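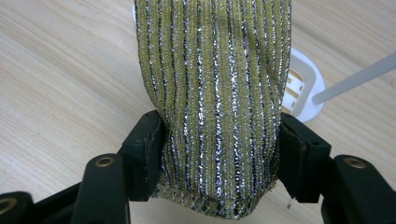
4.2 What changed when people could pick a time

I'll start with the bit I got wrong. When I planned the study I assumed that booked slots would suit the working parents and annoy the pensioners, and I wrote the whole first interview sheet on that basis. By the end of December I had thrown most of it away. The older visitors at Latside loved the slots (one told me it was the first time she'd been able to get the early bus home with her shopping), and it was the parents on shifts who kept missing theirs.

Both pantries, Latside and Emlow, had run an open door for years. You turned up, you joined the line, you got your bag. Over the 16 weeks of the study Latside moved to booked slots and Emlow stayed as it was, and between them they logged 2892 visits. I sat in on as many sessions as I could manage, usually near the tea urn, which is a very good place to hear what people think of a booking system!

The main thing I noticed at Latside was that the line didn't go away. It got shorter, and it moved indoors, but people with a slot still came early and stood together by the door. I asked why, and the answers were a mixture. Some were worried that the fresh stuff would run out before their turn, a habit left over from the open door. Others just liked the chat. A man who lived on his own said he booked the middle of the morning and came at opening time so he could "get his money's worth", and then laughed, the food being free.

Emlow was noisier and, to my ear, a bit more cheerful, though the wait in bad weather was miserable and several people said so in stronger words than I can print. Its side tables did better trade than Latside's, too. Those are the tables with the things that aren't food: paperbacks, school shoes, knitwear of the sort in Figure 2, with its yellow ribs and silver thread. People in a slow line browse. People with a slot mostly took their bag and went, and the Latside side table was still fairly full at closing most weeks.

I had 130 households fill in the short form at the end, which asked whether they would keep the system they had or swap. I was expecting a clear winner and didn't get one. People largely wanted whatever their own pantry was doing already, with one change: the Latside lot wanted a few unbooked places kept back each session, and the Emlow lot wanted somewhere dry to stand. Neither seems a lot to ask.

One awkward point about missed slots. The Ejigu booking sheet, which Latside used, marks a household as absent if it isn't ticked off within its slot, even when it is served later the same morning. I only spotted this after comparing the sheet with my own notes, so the absence figures in the next section use my corrected version. I have left the Brendstead pilot out altogether, as it ran on a different sheet and I couldn't check it in the same way.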